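Sorting firm pauses bin-picking arms after cable fault

Usgate fulfillment company Skellier has paused part of its automated returns line after a robotic arm kept moving for several seconds when it should have stopped, the company said.

No one was hurt. The fault happened in January at the company's test area, where arms are set up to pick mixed household goods out of bins before the same programs are used on the main floor. Skellier reported it to its insurer and to Talebi, the engineering firm that supplies the control software, and stopped work at all 18 picking stations the same evening.

According to a summary the company gave to employees, an arm was lifting an item when a signal cable running to its gripper was pulled tight at the wrist joint. The connection dropped in and out. The software read the broken signal as an empty gripper and sent the arm back down to try again, with the item still held. The arm pressed the item into the floor of the bin until a technician hit the emergency stop.

The gripper was bent and one finger had to be replaced. The bin was cracked along a corner and has been thrown out.

Saeed Shokri, who runs maintenance at the Usgate site, said the arm itself did what it was told.

"The motors were fine and the brakes were fine," Shokri said. "The arm was getting bad information from the gripper, and it should have treated that as a reason to stop. It treated it as a reason to try again."

The cables on the arms are fitted on the outside so that grippers can be swapped quickly. They need enough slack for the wrist to turn fully in both directions, and they are held in place with ties. Shokri said a tie on the arm involved had slipped about 50 millimeters from where it had been put at setup. That left too little slack on one side of the joint and a loose loop on the other.
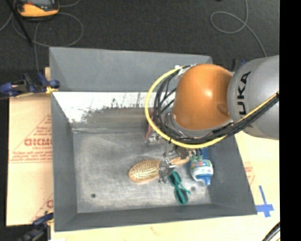 A KUKA arm with its gripper lowered over a hairbrush in a test bin. A pair of glasses and a small bottle are also in the bin.

Skellier went back through its records after the fault and found that the same arm had logged 3,892 picks since its cables were last checked. The company's own rule called for a check every 300 picks during testing. Shokri said the rule was written when the team was trying out one arm by hand, and that the reminder was never carried over when the stations were moved to longer runs.

"That one is on us," he said. "The count was there in the log. The system was not set to do anything with it."

Talebi said in a short statement that it had confirmed the software problem and sent Skellier a fix. With the new version, an arm that loses its gripper signal while lifting will hold its position and call for a person. It will not make a second attempt until the signal has been checked and the station reset by hand. The firm said it was asking other customers who use the same gripper setup to install the update before running their arms without someone present.

The arm did not reach outside its work area at any point, Skellier said, and the technician was standing at the control desk when it happened. Even so, some workers at the site have asked for more emergency stop buttons. At present there is one at each station and one at the desk. A worker reaching in to straighten a bin has to turn around to find the nearest one.

Shokri said a second button would be added on the loading side of each station. The force limit for downward moves has also been lowered, so that an arm that meets more resistance than expected near the bottom of a bin will stop sooner. He said this would mean more false stops with heavy or awkward items, at least at first.

Cable checks are now done at the start of each shift. Technicians mark the position of every tie with a paint pen and look for any that have moved. Arms that go past the check limit will shut down on their own – a change Skellier made itself, separately from the Talebi update.

Returns handled by the Usgate site are being sorted by hand for now, and some have been sent to the company's smaller building in Tikness. Skellier said customers might see refunds take a few days longer than usual.

Six of the stations have been cleared to run again during the day shift with a technician present. The company has not given a date for the rest.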